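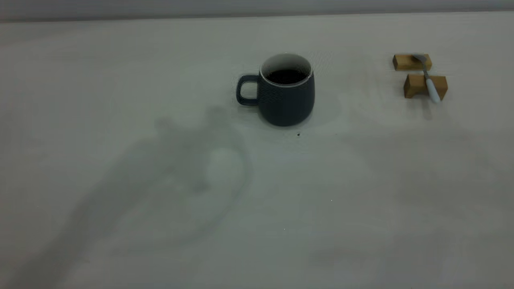
Navy mug, white inside.

Rental round-up, 2025-03-29

Quick one this time, lots going on before the April lease renewals.

Brevard Court first. Two units coming up, both second floor, both one-bedroom. The corner one is 871 square feet and gets the better light. New stove in there, old dishwasher. The other is smaller and faces the parking lot, cheaper for it. Viewings by appointment only please - we had people just turning up last month and the tenants are still living there.

Vukberg Street. The duplex is back on the list after the first application fell through. Left side only. Fenced yard, washer and dryer hookups, no machines. Cats fine, dogs ask first. Deposit is 2000, same as before, and no we can't split it over three months, sorry, been asked alot.

Renewals. If your lease ends in April you should have a letter by now. Didn't get one? Call the office, don't wait. Most increases came out at 70 a month, a few less, depends on the building. Sign and return the second page only, keep the first. Several people sent back the whole thing and then wanted a copy.

Application fee is still per adult, not per household. Bring photo ID and two recent pay stubs. Screenshots of a bank app won't do.

Parking at Gebreyes Place - new stickers go out with the renewals. Old green ones stop working at the end of April. Rear window, drivers side. Lost stickers are 100 to replace, and yes that is steep, the number is set in the lease. Guest spots are the four by the mailboxes and thats it.

Omon House laundry room is closed while the floor drain gets redone. Plumber says a week, so plan on longer. Use the one across the courtyard meantime, your key fits both doors.

Move-outs: thirty days notice, in writing, with a forwarding address. Texts don't count. Nail holes are fine, wall anchors are not.

Questions about any of the units go to Cempaka Pattinasarany at the leasing desk, mornings are best. Maintenance requests still go through the form, not to her.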